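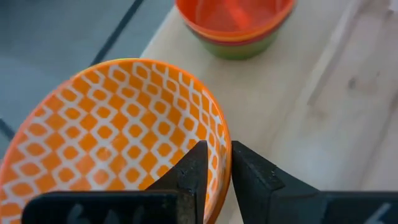

## Salazar tower and ramparts: walk-round before the Sunday opening

I did the full circuit in the morning, starting at the lower gate and going clockwise as usual. Ticked means I'm happy. Unticked means somebody needs to do something, and I've said who where I know.

### Lower gate and ditch

- [x] Gate hinges and drop bolt. Stiff, but they've been stiff for years.
- [x] Ditch footbridge, handrails both sides. Gave them a proper shake and nothing moved.
- [ ] Ditch bank by the old sally port. Rabbits again! There's a hole big enough to lose a boot in, so I've roped off that corner. Needs filling and turfing.

### Curtain wall

- [x] East stretch, loose stone. Only 2 bits on the path, both small, both off the patching and not the medieval work.
- [ ] West stretch. The crack above the blocked arrow loop has reached the next course. Rurico fitted the tell-tale in July and it read fine then, but I'd like them back for a look. Keep the barrier where it is, please, even if it spoils everybody's photos.
- [x] Ivy. Cut back, roots left alone as agreed.

### Tower

- [x] Stair treads, 1 to 159 (I do go up all of them, and my knees would like that noted).
- [ ] Rope handrail, second turn. Fraying at the ring. Spare rope is in the Faltska store, top shelf, behind the signs.
- [x] Roof parapet height and mesh.
- [x] Lightning conductor, visual only. Konine do the proper test.
- [ ] Emergency light on the guardroom landing. Dead. I swapped the battery and it's still dead, so it wants a new fitting.

### Visitor bits

- [x] First aid box, in date.
- [x] Extinguishers, pins and gauges.
- [ ] Sign at the well says 187 feet deep and the leaflet says 312. Hardly a safety matter, but people ask me every single week and I'd love one answer. The grille over it is sound, padlock on.

If the rope and the light aren't sorted by Sunday, the tower stays shut and we open the grounds only.

Rhea Panganiban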